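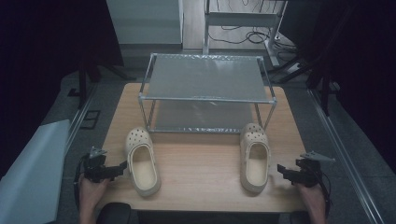
*A pair of cream clogs and a two-tier rack on the work table, with a hand-held gripper on either side.*

# The Long Way to a Tidy Shelf

Placing a pair of shoes on a rack takes an adult a few seconds and very little thought. At Gandari, where a small software group has spent the greater part of a year on the problem, the same job is divided into 16 named stages, each with its own log, its own tests and its own history of failure.

The group writes control and planning software for two-armed machines intended for homes, hotels and care settings. Its main product is a planner called Clernelum, which decides what each hand should do next and, more importantly, what the two hands should do in relation to each other. The shoe rack was adopted in August as one of the tasks against which every new version of the planner is measured.

"We wanted a task that every visitor would understand without a briefing," says Khanyisile Kekana, who leads the planning work. "We also wanted one that our software was bad at, and it was very bad at this one."

## Learning from hands

The early versions of Clernelum were written almost entirely as rules. An engineer described the rack as a set of flat surfaces, described the shoe as a box, and asked the planner to move the box to the surface. The results were correct on paper. In practice the planner approached clogs as it approached cartons, closing on the widest part of the toe, where a smooth curved surface offers little to hold.

The present version begins with people. A person sits at the table with a gripper in each hand and carries out the task as they see fit. The recordings are passed to a set of tools known within the group as Mesness, which trims them, lines up the left and right hands in time, and divides each run into stages. The planner is then trained on the stages and not on the whole run.

The division matters because people do not perform the task in the same order. One person will lift both shoes together. Another will place the left, adjust it, and only then reach for the right. A third will turn a shoe on the table before picking it up. If these runs are simply pooled, the software learns an average of them, and the average of two sensible grasps is frequently a point in the air between them.

Mesness deals with this by labelling the choice as well as the movement. When a new run is loaded, the tool proposes where each stage begins and ends, and a reviewer accepts or moves the marks. The group keeps a fixed set of 1000 reviewed runs for testing, and no part of that set is ever used in training.

## What the software must see

Perception is handled by a separate component, and it is here that the choice of objects becomes awkward. A clog has holes across the toe and a deep opening at the heel. A rack made of thin rods is mostly empty space. Software that estimates the shape of a surface tends to fill holes in and smooth thin parts away, so that a perforated toe becomes solid and a slender leg vanishes altogether.

A missing leg is a serious matter for a planner. If the rack is understood as two floating shelves, the shortest path for a hand will often pass directly through a corner. The group's answer has been to keep two descriptions of the same object. The first is the measured shape, with all its gaps and errors. The second is a simple structural model, which assumes that a shelf must be held up by something and treats the corners as occupied until there is good evidence to the contrary.

The shelf surface presents a further difficulty. A glossy, see-through panel returns poor depth readings, and an early build regularly placed the upper shelf lower than it was. The hand would then release the shoe too late and press it down on the panel. The software now estimates the height of the shelf from the rods along its edge, which are easier to measure, and ignores the middle of the panel unless both estimates agree.

## Two hands, one plan

The most demanding part of the work lies in the timing between hands. Clernelum treats the left and right arms as partners sharing one plan, with a short list of moments at which one must wait for the other. Between those moments each arm is free to move at its own pace.

This arrangement replaced a stricter one in which both arms followed a single clock. Under the old scheme, a small delay on one side stopped everything. Under the new one, the right hand may finish settling a shoe on the lower shelf while the left is still closing on the second. The planner steps in only if both hands would need the same space.

Kekana is careful about what has been achieved. The lower shelf, she says, is close to the standard the group set for itself. The upper shelf is not, mainly because the hand must approach from above and tilt the shoe during the descent. Pairs are a separate question. A person will put a left shoe to the left of a right shoe without being told, whereas the planner has to be given that preference and must also decide how much effort it is worth.

"If the shoes are on the shelf but the wrong way round, has the task been done?" she asks. "Our test script says yes. Most people who look at the rack say no. We are changing the script."

## Testing and release

Every change to the planner passes through Botha, the group's replay tool. Botha takes a recorded run, pauses it at each stage boundary and asks the new planner what it would do from there. The proposed movement is drawn over the one the person made. Large differences are flagged for review, although they are not treated as errors in themselves, as the planner may have found a perfectly good alternative.

The replay takes 8 hours and is left to run overnight. A build that passes is then tried on the arms at low speed. The current release passed replay at the second attempt, after a fault was found in the way Mesness marked the moment of release.

The next version, planned for the spring, will add laced shoes. The group expects its figures to fall when it does.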